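Grivesgate Fun Run – planning meeting, 30 Aug 2019

Present: Rodrigo Rocha (chair), Loureiro, Bindness and Ostness team captains. Apologies from the route marshals.

1. Sign-ups
What a start! We have 70 runners already, 16 of them first-timers, and the school hasn't even sent its forms home yet. Rodrigo will put up the second poster on Monday.

2. Shirts
Red with white trim it is – agreed by all after a very cheerful debate. Budget set at $1240, including kids' sizes.

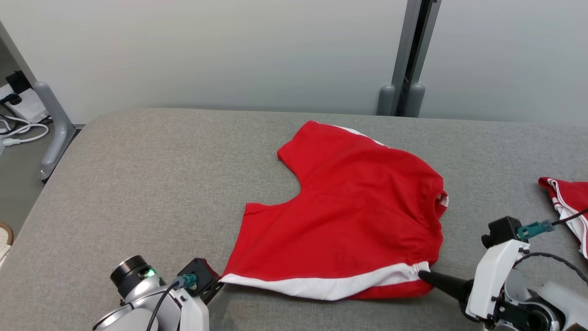
3. Route
The river loop stays, with the new hill at the end (the Ostness captain is thrilled, the rest of us are in training). Water tables at the bridge and the park gate. Start time moved to 10 so families can come along.

4. Any other business
Bindness would love a lantern walk in December. Lots of support! Captains to bring ideas next time.

Action: Loureiro captain to call the town about road cones.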